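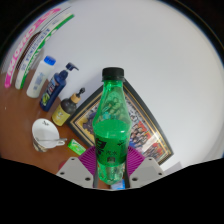
**Last updated 10 January 2022.** Quick answers to what companies ask us most before they send work to the Stollard workshops. If yours isn't in the list, use the contact form. We read it every working day, replies can take a bit.

## The basics

**What is Stollard?**

A work cooperative. Members are people who have had a hard time getting or keeping a regular job: long illness, time inside, addiction, years of caring for somebody, a disability, sometimes a mix. They do paid work for paying customers. Packing, assembly, labeling, mailings, light repairs, some laundry.

**Are you a charity?**

No. Cooperative. We do take grants for training and those are kept in a separate account. Workshop wages come out of what customers pay us.

**So is it cheaper than a regular contractor?**

Sometimes, on small fiddly jobs. On long runs that a machine could do, no, and we'll say so on the phone. Please don't come to us expecting a discount because of who does the work. Members get the agreed hourly rate from the first day, trial period included.

**Where are you?**

Two sites. Kokkonen is the bigger one (packing, assembly, mailings, the loading dock). Wundmont has laundry and repairs. The office is at Kokkonen, upstairs, door on the yard side. Sat navs send trucks to the front, where there's no turning room. Tell your driver.

## Sending us work

**What's the smallest job you'll take?**

One pallet, or one full day for a bench of 3. Less than that and the setup eats the price. If you have several little jobs we can hold them and run them together, just say they can wait.

**And the biggest?**

The packing line does 2,750 units a day of a simple kit: two items, one leaflet, closed box. More items in the kit, fewer kits. Ask for a timed sample before you promise your own customer a date. Really. Ask first.

**How do I get a quote?**

Send:

- one finished piece, or a drawing if there isnt one yet
- quantity, and whether it repeats
- when the parts arrive and when you need them gone
- anything odd: sharp edges, glue, smell, food contact, fragile

Quote comes back within 8 working days. Without the finished piece, longer. Quotes hold until the end of the following month, then we redo them.

**Do you do food?**

Sealed and already packed, yes. Gift boxes, sampler packs, relabeling, shelf-ready trays. Open food, no. We don't have the room for it or the permit, and there are no plans.

**Chemicals?**

Depends. Send the safety sheet with the request. No sheet, no answer from us. Nothing flammable at Kokkonen.

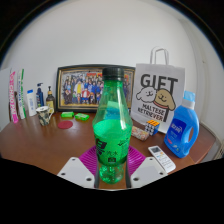 **Can you collect and deliver?**

We have one van. It covers collections within 40 miles of Kokkonen and goes out most mornings. Anything on more than two pallets goes by your carrier or ours, and if it's ours the cost is passed on as is, no markup.

**Who supplies boxes and tape?**

Either. If it's you, send a few spare, because a box that splits on the bench has to come from somewhere. If it's us we order through Jundico and the delivery time gets added to the quote. Printed boxes take longest.

**What if there are mistakes in the work?**

Tell us within two weeks of delivery, with the batch slip from the carton. We redo it at our cost. If the fault came in with the parts we'll have noted it on the slip, and then we talk about it. Keep the slips!! Without one we can't tell which bench or which day.

**Can I change the job halfway?**

Yes, but in writing, to the office. Not to the person at the bench. Members work to the job card on the table and it's unfair to them to have two versions going. Changes get a new card and sometimes a new price.

## The people doing the work

**Will it be the same team each time?**

For repeat jobs we try to. People move on, which is sort of the point, so not always. The bench lead normally stays the same and the job card stays with the lead.

**How long do members stay?**

As long as suits. Some use us as a first step and are off to another employer within the year. Others have been on the same bench since we opened and don't want to go anyplace else. Both fine. No time limit, and no one gets moved out to make our numbers look good.

**Can I know about a member's background?**

No. Not names, not history, not health, even if you're a big customer. If someone wants to tell you their own story that's up to them.

**Can we hire someone who's worked on our job?**

Please do. No fee. Talk to the office first so we can ask the member quietly, without putting anybody on the spot. We can also set up a trial with you where they keep their place here until it's settled. Support carries on for the first few months if both sides want it.

**Can a team work at our premises?**

Yes, from 3 people up, always with one of our leads. We need to see the space first. Toilets, somewhere to sit for breaks, a named contact on your side. Travel time is paid and is in the quote.

**What hours do they work?**

Mostly part time, morning shift or afternoon shift. Full days for people who ask for them. We don't do nights or weekends, so a rush job means more benches and not longer days. If there are no spare benches then we can't do the rush, sorry.

## Visiting

**Can we come and look around?**

Yes, book it through the form. Groups of up to 8. Closed shoes for Kokkonen. At Wundmont it gets very warm near the dryers, dress for it. Ask before photographing anybody, and if they say no, then it's no, for them and for the background of the next shot as well.

**Is there an open day?**

One a year, in June, both sites. Date goes on the news page when it's fixed. Past and present customers get an email.

## Money and paperwork

**Payment terms?**

New customers: half up front, half on delivery. After the third job, monthly invoice. Late payment hits us harder than most suppliers, wages go out every two weeks whatever happens, so if you're going to be late please call.

**Does this count toward our social purchasing target?**

Often, yes. Depends whose rules you're under. We'll send the membership certificate and a yearly statement of hours worked on your jobs. We can't fill in your forms for you but we can check the bit about us.

**Can we use your name in our report or on our packaging?**

In a report, yes, send us the paragraph first. On packaging, ask. We've said no before, mainly when the wording made members sound like something to feel sorry for.

**Are you insured?**

Goods on site, goods in the van, public liability. Certificate on request. High value parts need to be declared befor they arrive, there's a line for it on the order form and people skip it.

**Do you sign confidentiality agreements?**

Yes, normal ones. Send it with the quote request, not on the morning the parts turn up.

**I want to join as a member, not a customer. Wrong page?**

Yes, but easy fix. See "Working here", or come by the Kokkonen office any morning before noon. No résumé needed and no referral needed. Bring ID if you have it. If you don't, come anyway and we'll help sort it.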